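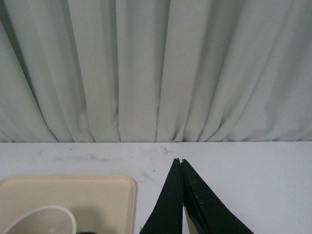

Pale gray curtain behind the white table.

16/12/2018

The Nindstead Reading Circle concluded its autumn term this month, and I wish to set down a short account of it for members who were unable to attend. The circle met 20 times between March and December. Attendance was steady until the clocks changed, after which the evening group fell to eight and was merged with the afternoon one.

The principal matter of the year was the move from Mesby. Our shelves there held 384 volumes, of which some 70 were found to be duplicates and have been passed to the school. The remainder are now cataloged under the system drawn up by Emiko Yoshida — author first, then year — and may be borrowed for 3 weeks.
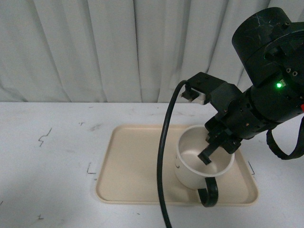

White mug on a beige tray.

Members voted to retain the long novel as the winter selection. I had argued for short stories and remain of that opinion, but the vote was clear. Copies should be obtained before the holidays. The large-print edition is out of stock, and readers who require it are asked to write to me so that a shared copy can be arranged.

Overdue books from the old premises are still being accepted without charge.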